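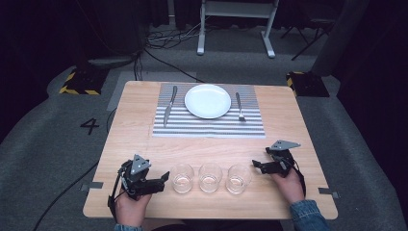 Community Meals Program, Uritz Hall
Progress report to the Prirkel Fund, second period
Prepared by Colm Dunne, program manager
Sunday, December 10, 2023

Summary

The program is on schedule in three of its four areas. The weekly meal has run every week of the period except one, when the hall had no heat. The kitchen refit is complete apart from the extractor hood. The home delivery route is running with a smaller area than we planned. The cooking course for adults living alone is behind and will not finish inside the grant year unless the dates are moved, which we ask for at the end of this report.

Spending is below budget. Most of the difference is the extractor hood, which has been ordered but not invoiced.

1. The weekly meal

We now seat up to 84 people at one sitting. In the first period we were running two sittings with a gap between them, and the second one was always thin. Guests told us they did not like being moved along so the tables could be reset. Since the change to one sitting, people stay longer and the kitchen crew gets home earlier. The drawback is the line at the serving hatch, which is slow for the first part of the meal. We tried calling tables up in order. This worked for two weeks and then people stopped waiting to be called. We have gone back to an open line, with a separate cart for guests who cannot stand for long.

The menu is one soup, one main dish, one meatless main dish, and fruit or a baked dessert. Portions of the meatless dish were too small at first and it ran out early. The cooks have changed the split and it now lasts until the end of service most weeks. Lentil bake and bean chili are the two that get asked for again. The squash casserole did not go over well and has been dropped.

Food waste is down. Plate scraps are about the same as before, but we throw away much less from the serving pans, as cooks now bring out half pans and refill. Unopened leftovers go to the shelter on the same evening.

2. Kitchen refit

The work approved in your March letter was as follows:

- Replace the double sink and the faucets. Done.
- Replace the six-burner range. Done. The old range was removed by the supplier at no charge.
- New shelving in the dry store. Done. One bay had to be made narrower than drawn so the door could open all the way.
- Second refrigerator. Done. We bought the Cuvura upright in place of the model in the application, which had been discontinued. It holds slightly less but fits under the existing soffit.
- Extractor hood. Not done. The installer found that the roof opening was in the wrong place for the new ducting. A revised drawing has been accepted by the landlord, and installation will take one working day once the parts arrive.

Until the hood is in, we are keeping frying off the menu. This was agreed with the fire inspector during his visit. He had one other point, a missing sign on the side exit, and we put it up the same week.

The dishwasher was outside the scope of the grant, but I mention it here because it affects the rest. It is old and it stopped twice during service. Each time the crew finished by hand. We are getting prices for a replacement and expect to pay for it from the hall's own reserve.

3. Tableware and table settings

The application included a small line for tableware. Much of what we had was plastic, scratched and in several colors, and guests had raised it in the first survey. We bought 200 place settings, enough to cover a full sitting with a clean set in reserve and some breakage. The order came from Tang, the restaurant supply house we already use for pans and storage tubs.

We asked for plain pieces that can be replaced one at a time. We chose stacking plates with a raised edge, as several of our older guests find a flat plate hard to manage. Forks and knives are a medium weight. The lightest grade was cheaper but the forks bent when we tried them on baked potatoes.
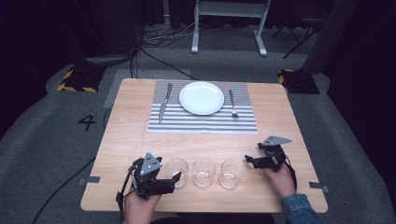 Striped placemat with plate, knife and fork, and three glasses at the near side of the table.

The placemats were a late addition and cost little. They are easier to shake out and wash than the paper table covers we used before, and they have cut our weekly trash by close to a full bag. A few guests have asked for the paper covers back so their children can draw on them. We keep one roll for the family table.

Glasses are still under review. Short ones are steadier and easier to hold, but they need refilling more often, so we have put a water pitcher on every table. Breakage has been low. We will report on it again in the final period.

4. Home delivery

The route was planned to cover both sides of the river. At present it covers the east side only. We had two drivers for the west side, but one moved away and the other can only do mornings, when the food is not ready. We decided it was better to run one dependable route than to send out meals late.

We have delivered 486 meals in the period. Of the people on the list, most are past seventy and live alone. Drivers carry a short checklist and call the office if someone does not come to the door. This has happened four times. In three cases the person was out. In the fourth, a neighbor had a key and found that the man had fallen in the bathroom. He was taken to the hospital and is now back home and back on the list.

The insulated bags we started with did not hold heat well past the sixth stop. We have changed the loading order and now heat the bags before packing. Guests on the last part of the route say the food is warmer. We would still like better bags and have put them in the draft budget for next year.

5. Cooking course

The course was meant to start in the fall with eight evening sessions. It could not start while the range was being replaced, and when the range was in, the instructor was no longer free on our evening. We have run two sessions so far, both on soups and cheap cuts of meat. Attendance was good at the first and fair at the second, when it snowed.

The remaining six sessions are planned and the recipes are written. A new instructor has agreed to the dates below, subject to your approval. Each person will cook a meal for two, eat one portion at the hall and take the other home.

6. Money

The hood and the course fees make up nearly all of the underspend. We went over on cleaning supplies, partly because the new sinks and range led us to do a full deep clean. We moved $2000 from the vehicle line to the tableware line with your written consent, and that amount has been spent in full. Receipts are in the folder sent with this report, in date order, with the fuel slips clipped together at the back.

7. What we are asking for

We ask the Fund to let the cooking course run past the end of the grant year, with no change in the total. The last session would be held in March. We also ask to carry the hood payment into the next period if the invoice is not here in time.

8. Next period

Install the hood and bring fried dishes back on a limited basis. Find at least two afternoon drivers for the west side. Repeat the guest survey, with the large-print version handed out first this time, as we ran out of those. Get the dishwasher prices to the hall board for a decision.

Questions on the figures should come to me at the hall office. I am there on weekday mornings.

Colm Dunne
Uritz Hall

Search reports
Enter keyword
Go
All years

Related items
Community Meals Program: first period report
Uritz Hall kitchen refit: revised hood drawing
Prirkel Fund: guidance on moving money between budget lines
Guest survey results, first round
Home delivery: driver checklist
Cooking course: recipe sheets for sessions one and two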